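Unit 6 – Hot drinks station: the capsule machine
Breakfast service module, Branthorpe. Handout to go with Wednesday's practical. Instructor: Fabrice Carré

Bring this with you, printed or on your phone. We start at the table, no slides. Read the parts section first or you'll be lost in the first five minutes.

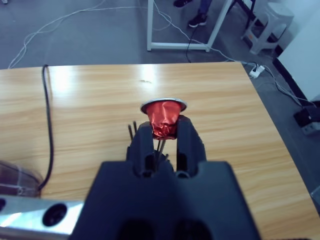
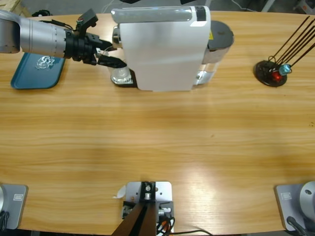 Fig. 1 – red foil capsule, silver rim. Fig. 2 – the machine from above, clear glass cup on the chrome base.

1. Parts you need to be able to name

Housing – the big upright block. Ours is white with a glossy gray top panel.
Water tank – round one, dark gray lid, next to the housing. See-through walls so you can check the level without lifting anything.
Spout – where the coffee comes out. Guests look at this more than you think. Wipe it.
Drip tray and base – chrome, cup stands here.
Warning sticker – small yellow one near the top of the tank. Leave it on. Last term people kept picking at stickers on the Huet trainer and we had to order a new set.

Names go on the quiz sheet, spelling doesn't matter much.

2. The capsule

Rim = the flat silver ring. Base = the narrow end. Body = everything between.
Hold by the rim when you can. Foil marks easily.
Creases and small dents in the body: usually fine. Look at the rim instead. A bent rim won't sit right in the holder, water goes round the side, you get a thin gray cup and a wet tray.
Split foil or any grounds on the outside – bin it, take another.
Colors mean whatever the supplier says they mean. Red from one maker is strong, red from another is decaf. Check the sleeve before you promise a guest anything!

Storage: dry, closed drawer, away from the steam side. Old sleeve gets used up before you open a new one. Do not tip loose capsules into a bowl at the station unless the site asks for it, Brastavar wants the bowl, Jedero hates it.

3. Setting up the table

Order we use in class:
 - table wiped and dried
 - machine in place, cable to the back, never over the front edge
 - tank filled with fresh water, lid on
 - one rinse with no capsule, cup under the spout to catch it
 - rinse water away, cup swapped for a clean one
 - service tray to one side, clear of the spout

The tray in Fig. 2 is the teal plastic one with the raised rim. Good tray for this, things don't slide off when you turn. It goes square to the table edge for service – slightly turned loses you a point on the check sheet, sorry, I don't write the sheet.

Round stand at the corner (black, with the thin dark sticks): belongs at the far corner, keep it there. Sleeves of the guests catch on it otherwise.

4. Making the drink

Cup first. Then capsule. Always that way round, if you get called away at least the cup is there.
Open, capsule in, close fully. If it resists, open again and look, don't lean on it.
Start. Stay with it.
Let the last drops fall before you move the cup. Count to 6 in your head.
Lift the glass low down, by the side. Fingers off the top inch. Ribbed glass is easier to grip than smooth but it still gets hot – use a napkin if your not sure.
Old capsule out straight away. A capsule left in goes sticky and the next person gets blamed.

5. Things that went wrong last time

Tank not pushed down all the way. Three groups did this. Machine hums, nothing comes, everyone presses the button again.
Glass put down off center, coffee down the outside. Turn your head and look from the side before you start.
Glare. The varnished table shines under the ceiling lights and you miss water spots completely. Bend down and look accross the top from a low angle, they show up right away.
Used capsules put back next to fresh ones. Pierced ones have holes, check before you load.

6. Timing

One person at one machine. Group A goes first, 22 minutes for the whole set-up and two drinks. Group B gets 23 as they also do the close-down. Anyone over that finishes but gets marked on what was done at the bell.

Close-down is: tank emptied, drip tray emptied and rinsed, one last rinse through, outside wiped, plug out, cable coiled loose. Coil it loose!! Tight coils crack near the plug.

7. For next time

Read pages on milk drinks. Write down two questions for the supplier visit in April – real ones please, about descaling or storage, not free samples.
Missed the practical? See Fabrice before class, he has the key to the store and can run you through it in the morning. Bring your own cloth.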